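Manipulation and Grasping > General > Can arms do chores yet? Tennis ball test in sim

ttoth_ctrl
Posted Sunday, May 1, 2022

Every few weeks someone here asks whether an arm can do household or shop-floor chores yet, and the thread goes nowhere for lack of a defined chore. I am proposing one. Put tennis balls into a tall clear cylinder, open end up, one at a time, with unrelated objects left on the table. It is tidying, and it is also close to what a packing station does. Everything below is simulation. 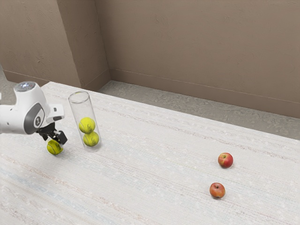
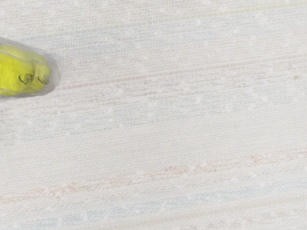 I ran 700 episodes with randomized start positions. Success means all the balls inside and the cylinder standing at timeout. Result: 322 successes, or 46 percent. The policy gets camera images and joint state only, with no object poses. Of the failures, most were the cylinder going over when the ball or a finger touched the rim. The rest were bad grasps, plus a small group where the arm hovered over the opening until the clock ran out.

My reading is that we are at the point where a fixed, known chore is an engineering problem. I would like to hear from people who disagree.

Tamás Tóth

plovano_line2
Reply #1

I disagree. 46 percent on a task a four-year-old does without looking is not an engineering problem yet. On a shop floor, a station that fails more than half its cycles needs a person standing beside it, and that person could load the balls. We stopped a trial of a case loader in March at a much better rate than yours, for exactly that reason. The operator spent the shift clearing faults.

What was the cycle time?

ttoth_ctrl
Reply #2

Timeout is 100 seconds per episode. Successful episodes mostly finish well inside it. I did not tune for speed.

I accept the point about supervision. I would separate two questions, though: whether the motion can be done, and whether it can be done unattended. The first is yes. The second is no, at present.

gasket_and_shim
Reply #3

The second question is the only one that matters for chores. Nobody wants a dishwasher you have to watch.

Also, why a clear cylinder? Transparent parts are the worst case for any depth sensor. If you had used an opaque tube you would have had a better number and learned more about the insertion itself.

ttoth_ctrl
Reply #4

Clear on purpose. Houses are full of glasses, jars and plastic tubs. If the method only works on matte objects, it isn't a household method. I can run an opaque version as a control.

Bodnár
Reply #5

Please do run the control. Without it you can't say how much of the failure is perception and how much is contact.

A few notes from doing similar work on real hardware:

1. Clearance. A tennis ball is compressible and the felt drags on the wall. Most simulators treat the ball as rigid with a single friction coefficient. What do you use?

2. Tipping. An empty tall cylinder is easy to knock over, and gets steadier as balls go in. Log failures by ball index. I would expect the first ball to be the worst.

3. Recovery. Does the episode end when the cylinder goes over? A person would stand it up again and carry on.

ttoth_ctrl
Reply #6

1. Rigid, single coefficient. Known weakness.
2. Not logged by index. I will add it. There are 3 balls per episode, so the split is simple.
3. The episode does not end early, but the policy has never seen a recovery demonstration. It tends to keep going for the place where the opening used to be.

kitchen_iso
Reply #7

Point 3 is the whole problem in one line. A chore at home is mostly recovery. You drop the spoon, you pick up the spoon. I don't care if the nominal path works 46 percent or 96 percent of the time if the thing then has no idea what happened.

plovano_line2
Reply #8

On a line you handle that with fixturing. Put the cylinder in a nest and it can't tip. Half his failures go away for the price of a machined block.

kitchen_iso
Reply #9

Then it's a packing machine, and we have had those for decades. The question in the title was chores.

plovano_line2
Reply #10

The post says household or shop floor. I'm answering for the shop floor. Fixture it, use a suction cup or a chute, skip the learned policy. Balls roll downhill for free.

prerkitz
Reply #11

Chute gets my vote for balls. It doesn't help with the next job, where the part is a bag of washers. The argument for a general arm is changeover. If it takes a day of demonstrations to move from one product to the next, that competes with a week of fixture design, even at a lower success rate, provided the faults are cheap. A ball on the floor is cheap. A broken glass isn't.

Tamás, do the demonstrations come from teleoperation or a scripted planner?

ttoth_ctrl
Reply #12

Teleoperation in the simulator, all by me. I suspect my habits are in the policy. I approach slowly and pause before releasing, and so does it, which may explain some of the hovering.

Bodnár
Reply #13

Get a second operator before you change anything else. Then the opaque control, then recovery data. If you change all of them at once you won't know which one moved the number.

ttoth_ctrl
Reply #14

Agreed on the order. The nest is a separate branch and I'll run it for plovano_line2's benefit. I'll post the per-ball breakdown in this thread when the reruns finish.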